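Bench notes - bin picking, finger comparison
April, started 09:15

Carrying on from where Cempaka left it. The aim for the day was to finish comparing the two sets of fingers on the parallel gripper and decide which set goes forward to the Eria runs. Same arm, same bin, same planner build for both sets. The Skekier controller stays as it was; I did not take the update because Marietjie wants the logs to stay comparable with last month's.

The two sets, for anyone reading this without the earlier pages:

Set A, the Manurung fingers. Metal, straight, rectangular section, flat inner face. Stiff. Reach into corners is good. Contact patch is narrow, so the part tends to turn about the line between the fingers if it is picked away from its centre of mass.

Set B, the Trison fingers. Same mounting pattern, shorter, with a rubber facing and a shallow vee down the middle. Grips round stock well. The facing adds thickness on the outside as well, as it wraps round the tip, and that costs us clearance against the walls.

Stroke is 80 mm with set A and less with set B because of the facing. I have put the reduced value into the tool file for B. It was missing before, and the planner was offering grasps that B could not open wide enough to reach. Any B results from before this page should be treated as suspect where the object is a wide one.

Setup checks

Home position repeated well. Touched off on the reference pin before each set and saw no drift worth writing down. Warm-up was done at reduced speed through the usual routine.

Tool mass and centre of gravity re-entered for each set. The difference is small but the contact detection is sensitive to it: with the A figures loaded and B fitted, the arm reported a false contact on the first fast move and stopped. Re-entered, cleared, carried on. Suggest we put the tool file name on a tag on each set so the right one gets loaded.

The bin camera was recalibrated by Qistina before I came in. She reports the error at the far side of the floor is still worse than at the near side. The far wall gives a smeared return on the depth image, and the bottom of it tends to join up with whatever is lying close by. The planner then sees one large lump and places the grasp at the middle of it. We have known about this for a while. Masking the wall in software hides real objects as well if the mask is too thick. I left the mask at the thinner setting.

Procedure

Objects are tipped in by hand, not placed. The planner chooses the order. A pick counts as good if the object clears the rim and is still held at the drop position. If it is dropped on the way over, it is a failed pick and the object goes back in. If the arm stops on contact before closing, that is logged separately as a contact stop. I did not help any object by hand once the sequence had begun. If the planner gives up, the round is over and whatever is left is written down as left.

Both sets were run at the slow approach speed first and then at the normal one. Closing force at setting 4 throughout, except where noted.

Morning, set A

Set A did what it did last time. Rigid things with parallel sides come up cleanly. Anything with a hollow on one side depends on which way up it has landed: if a finger can get inside the hollow the pick is good, and if the hollow faces down the planner tries the outside and usually manages it. Rings are the odd case. A ring lying flat can be taken across the outside, or with one finger through the middle, and the planner scores the two nearly the same. It swaps between them from one image to the next, which wastes time while it replans. The single-wall grasp is much the better of the two. I would like a small bonus for it in the scoring, and have asked Suryani whether that can go in without a rebuild.

Thin flat things are poor with A. The fingertips arrive on top and there is nothing to close on. The planner's answer is to tilt the wrist and try for an edge, and with the wall close by the tilt is often not reachable. Where the flat thing is under something else, the top object has to come out first, and lifting it sometimes drags the flat one to a new place. No fault of the fingers, but it makes the rounds hard to repeat.

Light cups on their side were better than I had them down for. The straight fingers go across the body and the cup deforms a little before the force limit is reached. At setting 4 it is acceptable. At 7 the cup creases and then springs out when the fingers open, and lands wherever it likes. I only ran 7 for a short while and went back.

Doll-like shapes, with limbs, are where the grasp point matters most. The planner prefers the torso because it is the largest patch. If the fingers land there and close across the narrow direction it holds. If they close along the long direction, the body slides down between the tips and comes away during the lift.
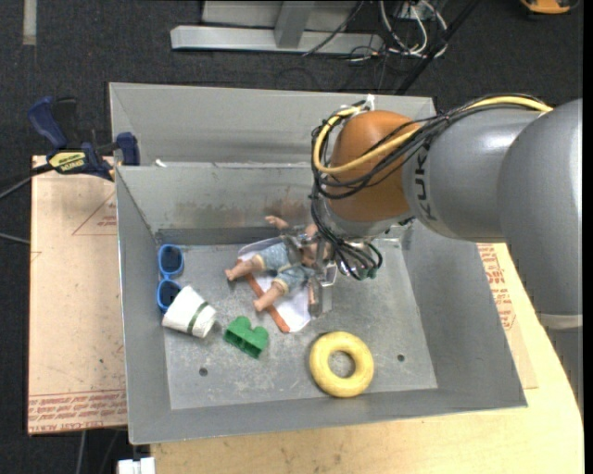
Does the closing force need to be changed when going from one set of fingers to the other?

It can be left at the same setting for hard parts, but for soft or thin-walled ones set B should go down by one step, as the rubber facing gives more friction and the extra force only squashes the part.

Midday, changeover

Swapped to B. The changeover itself is quick, but the cable dress needs attention each time. The bundle that comes down to the gripper mount had been left with a lot of slack low down, and with the wrist turned to its far limit the slack swings towards the fingers. I took up what I could at the tie nearest the wrist and ran the full range by hand at low speed to check nothing was pulled tight. It is better but not right. A proper guide at the wrist would do the job. Chang-ho has a bracket half drawn from the previous arm and will look at whether the hole pattern matches.

Until it is fitted I have limited the wrist rotation in the planner. This removes some grasps that would otherwise be offered, mostly near the right-hand wall, and it applies to both sets equally. The morning's A rounds were run without the limit, however, so I repeated the last of them with it before taking A off. There was one grasp fewer offered in the corner and no change in the result.

Afternoon, set B

Round things are clearly better. Cylinders lying down settle into the vee and stay put during the lift, including at normal speed. With A we get a slight swing at the end of the fast move; with B there was none I could see, and the force trace at the drop position is flat.

Clearance is the problem. B cannot get between an object and the wall unless there is a proper gap, and sunglasses, leaning up against a wall, were left behind in both B rounds. The planner offered a top grasp on the upper rim each time and then rejected it on collision. With A the same case is reachable, though not reliably: the tips touch the wall, contact detection trips and it goes down as a contact stop. Raising the contact threshold would get some of those through. I do not want to raise it while the wall position in the depth image is as poor as it is.

Flat things are no better with B, and a little worse, as the tip is thicker. For these we need suction or a thin nail on the fingertip. Qistina has a sketch of a nail that would bolt on to A with two small screws. It would not fit B because of the facing.

Soft bodies: B at the lower force held in every orientation the planner chose, including the long direction. This is the strongest point in its favour. The facing picked up some marks along one edge, which I take to be from the bin rim. Worth watching. If it starts to lift there it will catch.

Timings

Very little between them. The planner takes up more of each cycle than the motion does, and the replanning over rings accounts for the worst cycles on both sets. The slow approach can go if the depth calibration is improved; at normal speed the number of contact stops went up with A and stayed the same with B. I put it down to reach, as A is sent closer to the walls.

Where it stands

For the Eria runs the mix is mostly small rigid parts and some flat ones, in a deep bin, so reach matters more than hold. I would go with A, plus the nail if it can be made in time. B stays for soft objects and for round stock. Marietjie would prefer one set for everything to avoid changeovers in the middle of a run. I see the point, but neither set covers the whole list.

To do

- Suryani: scoring bonus for single-wall grasps on rings.
- Chang-ho: check wrist bracket against the present arm, then remove the rotation limit.
- Qistina: nail for set A, first one in aluminium.
- Cempaka: go back through the earlier B rounds and strike out any wide-object grasps made with the wrong stroke.
- Me: tag both finger sets with the tool file name. Repeat the depth check on the far wall with the matt spray and see how much of the error is reflection.

Stopped 17:40. Arm parked at home, air off, set B still fitted. Load the B tool file before moving anything.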